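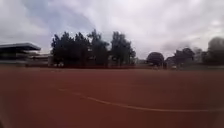 Cindstead Makers Help > Robots and Automation > Teaching by remote

How many driving demos before my field rover stops wandering off a curved line?

Asked by Mafalda Lobo, Sep 10, 2025
193 views, 3 replies

Hi all, first time posting in this section (I'm usually over in 3D printing, so please be gentle!). I've been building a little four-wheeled rover from the Skillent kit, and over the summer I got it into my head that I'd teach it to follow the painted lines at the Godinho ground by driving it myself with the handheld remote while it records the camera and my stick movements. Then it trains overnight on my old desktop and tries to copy me the next day. I love this way of working, by the way. I'm no programmer, and being able to just show it what I want feels like a small miracle.

I have 13 demos so far, all recorded in August, and on the straight lines it does beautifully. The trouble is the long curves. It sets off fine, drifts to the outside, and once the line has left the camera view it just keeps going, very calmly, toward the trees. It's worst where the paint is worn and patchy, and there's a fair bit of that. White on red ground is easy enough for me to see, but the faded ends nearly vanish.

I try to drive every demo as neatly as I can, right along the paint. Do I simply need more of them? My husband says a hundred, but he got that number from nowhere.

Best reply
Anqi Yu

Welcome over to our side, Mafalda! Please don't go and record a hundred of the same thing, your thumbs will never forgive you. I did very nearly that with my first rover at Dredthorpe and ended up with 983 clips, most of them near copies of each other, and it still drove off the court at the same bend every single time.

I think the neat driving is what's hurting you. If every demo sits right on the line, the rover has never once been shown what to do when it's a foot off to the side. So the first small mistake puts it somewhere it knows nothing about, and then it makes a bigger one. You need to show it how to come back. I'd go about it like so:

1. Park the rover a little to the left of the line, start recording, and steer back on gently. Do the same from the right. Vary the angle and the distance, and don't worry about it looking pretty.

2. Do a good number of those on the curves, in both directions. If your August demos all went the same way around, it may have learned "lean left" and very little about paint.

3. Record a few short ones across the worn bits. Keep the sticks smooth through the gap and carry on to where the paint picks up again. If you hesitate there, it will learn to hesitate there too (mine used to stop and twitch, poor thing).

4. Change what's behind the line. From one side of a field you might have a goalpost and a row of dark trees, and from another a long pale building, and a small model can latch onto those and steer by them. The same goes for any little dark thing lying out on the ground, which might be a stone or might be a bag, who knows at that distance. Have some demos with clutter in view and some without, or it may treat the clutter as part of the route.
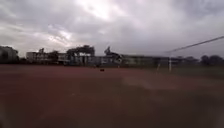 5. Let it drive, with your hand on the remote, and take over the moment it starts to drift. Save those takeovers and add them to the training set. If you only have patience for one thing on this list, make it this one. Check that your kit marks which frames were yours and which were the rover's, so you can train on yours alone.

I'd try that for an afternoon or two, retrain, and see where it still goes wrong before recording anything else. And do go slower on the curves than feels natural!

Reply from clayfoot

tilt the camera down. if half your picture is clouds it's got half a picture to learn from. fixed mine

Reply from Mafalda Lobo

Thank you both so much! Anqi, I went back through my clips and you're right, all 13 go the same way around, I hadn't even thought of it. And clayfoot, yes, I have an awful lot of sky. I'll tip the bracket down tonight, but does that mean my old demos are no good now, or can I crop the tops off and keep them?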